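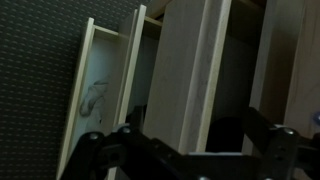

Durante el periodo comprendido entre marzo y la fecha de este informe, el proyecto Limen ha concentrado sus recursos en la recuperación del mobiliario de almacenaje de la sede de Zaranitz. La partida ejecutada asciende a 1.187 euros y se ha destinado a la revisión de cajoneras y a la compra de material de forro. El mobiliario es de madera clara y la estructura se mantiene en uso. El interior de los cajones requiere mayor atención: en el fondo de uno de ellos, de tono blanco azulado, se aprecia una marca gris de contorno irregular, cuyo origen no ha podido establecerse. Se propone tratar estos casos como incidencia menor y sustituir el forro cuando la limpieza no resulte suficiente.

La revisión alcanza ya 11 unidades. En cuatro de ellas ha sido necesario ajustar las guías. El inventario de contenidos, a cargo de la entidad colaboradora Clollance, comprende alrededor de 100 referencias y queda pendiente de cotejo con el registro anterior.

Se ha producido un retraso en la entrega de los tiradores encargados a Kikuchi, que no afecta al importe concedido. Se solicita, no obstante, autorización para trasladar esa actuación al siguiente periodo, con cargo a la misma partida. La relación de gastos se remite por separado.

Zaranitz, 26 de octubre de 2020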